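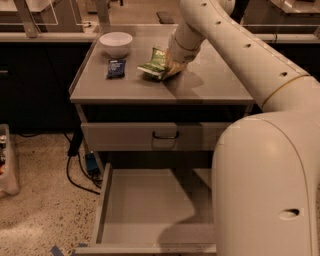
I've been buying streptocarpus from Grorklow for years, always by mail, always with my fingers crossed that the box wouldn't sit on a freezing porch. So when they finally held an open house at the greenhouses in May I was in the car before my coffee was done! My own plants live in the spare room, up on anything with a flat top, and a small gray two-drawer cabinet is just the kind of thing I mean (mine holds a tray of 6 pots if I squeeze, and the seed packets go in the drawers). I had promised myself I'd only come home with what would fit. You can guess how that went.

The place is bigger than the catalog lets on. There are 2 glasshouses, the old one for stock plants and the newer one for sales, and they say they have 1,984 plants on the benches. I believe it. You walk in and it's purple, purple, white, more purple, and then a whole bench of yellow ones that I couldn't stop going back to. It was warm and a bit stuffy in there, so leave your jacket in the car.

Elmarie Magagula does the propagating and she gave the leaf cutting demo at the potting bench. She slices right down either side of the midrib, throws the midrib away (I've been keeping it all this time, oops) and stands the two halves in damp perlite mix like toast in a rack. Mine always rot. She asked how often I water them and I told her, and she just laughed and said to put the can down. A lady behind me asked about mealybugs and we lost a good ten minutes to that, with everybody chiming in about rubbing alcohol and cotton swabs.

Afterward I had my heart set on 'Giris', the ruffled pink, but it was sold out before lunch. I got 'Sibiya' instead, dark violet with a pale throat, and a baby 'Ditska' that has exactly three leaves and no flowers yet. Oh, and a second 'Sibiya' for my sister, which I may or may not hand over.

Parking is on the grass and there isn't much of it, so come early. They take cards now, but the card reader kept dropping out while I was in line, and I was glad of the twenty in my back pocket. Plants are wrapped in newspaper and stood up in a box for you, and both of mine rode home on the floor of the passenger side with only one snapped leaf. It's in perlite now, midrib out, and I haven't watered it since Tuesd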